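Edgardo Castillo had the gate open before I had parked. He coaches the jumps at Samonte Athletics Club, and he had told me on the phone that if I wanted to see an open day done properly I should come early and bring spikes. I brought running shoes. He looked at them, sighed, and sent me off with the under-tens.

What a Sunday! The Samonte track sits in a bowl behind the old mill road, so you hear it before you see it, and by 10 a.m. there were kids on every lane. The new surface went down in August and it's a beauty, dark red and springy, with the lines still sharp. The club used to share a cinder oval with Wokham, and a few of the older members swear they have bits of it in their knees to this day.

I started at the long jump. Edgardo teaches the run-up backward: you stand on the board, sprint away from the pit, and he drops a marker where your fifth stride with the left foot lands. Then you turn around and do it for real. A girl from Melmont hit the board clean on her second go and came up out of the sand yelling. I tried it too (very badly) and still have sand in one ear.

Lunch was in the clubhouse, bean stew and cornbread, and I sat with two hurdlers who argued the whole time about whether seven steps or eight is better to the first barrier.
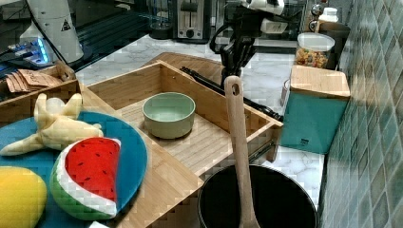 Bowl, pot and spatula on the counter.

In the afternoon came the relays, which I'd been looking forward to most. Anyone could enter, and 47 teams did, a lot of them families. The Torcombe juniors had the best baton changes I saw all day, blind passes, no looking back, and they won their heat by half a straight. Wearing bib 171 I ran third leg for a team of parents who were one short. We came in last and got a huge cheer.

The pole vault pit is at the far end and easy to miss, so go find it. Beginners start with a stiff short pole and just swing into the sand, and it feels wonderful, like being on a rope over a creek. I went back three times.

A trial month costs 20 dollars, with shoes to borrow if you ask at the desk. Training is at 5 p.m. on weekdays, and Edgardo says to wear something you don't mind getting sandy.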